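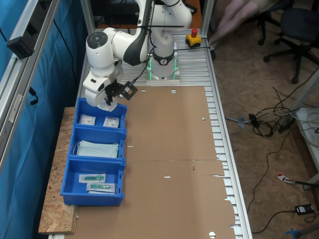 Progress Report to the Manalo Fund
Huvcombe Community Orchard and Cider Archive
February 4, 2024

Dear Manalo Fund,

Your guidance notes ask grantees to begin with a headline achievement, so we will begin with the drainage. The lower field at Huvcombe now drains. For the first two years of this project it did not, and our spring planting plan had to be rewritten around a body of water large enough to attract ducks. The ducks have moved on. We are told they were a sign of biodiversity and we have listed them under that heading in the attached table.

Trees

The original proposal promised 162 young apple trees in the ground by the end of the period. We have 162 in the ground. A careful reader will remember that we had the same number in the ground last year, and so we did, until the deer. The replacements went in during November, on the same rootstock, behind a fence that costs more per foot than any of us expected to learn about fencing. The money came from the contingency line, as agreed by email, and that line is now empty.

Survival so far looks good, with the usual warning that a dormant apple tree and a dead apple tree are hard to tell apart in February. We scratched the bark on a sample from each row and found green underneath. We will know more when they leaf out, and so will the deer.

The old trees along the Fevby road have been pruned for the first time in anyone's memory. The contractor's written assessment was one page long and used the word "neglect" more than we would have liked. Several of the oldest trunks are hollow but sound enough to keep. We took cuttings from all of them in case we are wrong about that.

Variety identification

The orchard holds 8 varieties that do not match anything in the regional lists. Last year's report described these as "potentially unique." Two have since been matched by leaf sample to a common cooking apple, which was a blow to the person who had already suggested names for them. The other six are still unmatched, and the lab wants a second sample taken in early summer. Results take ten weeks, or longer if we keep calling to ask.

We would gently suggest that the fund's planned press release wait for those results.

The archive

Scanning is finished. The Daster Cider Works left behind 771 pages of ledgers, letters, and invoices, and every one of them can now be read on a screen, insofar as they can be read at all. The firm's bookkeeper had lovely handwriting until 1911, when he was replaced by someone who did not. Transcribing the later years is slow work and we have moved the finish date back by three months.

The contents are better than we hoped. We had expected barrels, sugar, and wages, and there is plenty of all three. There is also a nine-year dispute with the railroad over leaking casks, conducted entirely in the politest possible language, in which each side claims to have lost a great deal of cider and neither can say who drank it. Two local schools have asked to use the letters in class. We said yes, minus a handful that the teachers may want to look at first.

The searchable index works for names and dates. It does not yet work for apple varieties, as the ledgers spell Huvcombe Russet five different ways and the search box believes in only one of them.

Events

The pressing day drew a good crowd and a great deal of rain. The borrowed press broke before lunch and was fixed after it, so visitors in between were treated to a long talk about pruning. Feedback forms were positive about the juice. Comments on the talk have been passed along to the speaker in summary.

The grafting workshop filled up within a day of being announced and we will run it twice this year. Blossom Walk signs have been ordered. The proof came back with "Blossum" on it, and we have asked for another.

Budget

Spending is within the approved total. We are over on fencing and under on printing. The tool shed line shows no spending at all, as the county has not yet decided whether a shed is a shed or an agricultural structure, and the fee depends on the answer. We ask permission to carry that amount forward to the next period. The form is attached and has been signed in both places this time.

Next period

We plan to replace any trees that fail to leaf out, send the second round of leaf samples, finish the ledgers through 1920, and fix the variety search. We would also like to put up the shed.

The receipts are in the second attachment, in date order, apart from the one that was in a coat pocket when the lower field was still a pond. The supplier is sending a copy.

With thanks for your continued support,

The Huvcombe Orchard Project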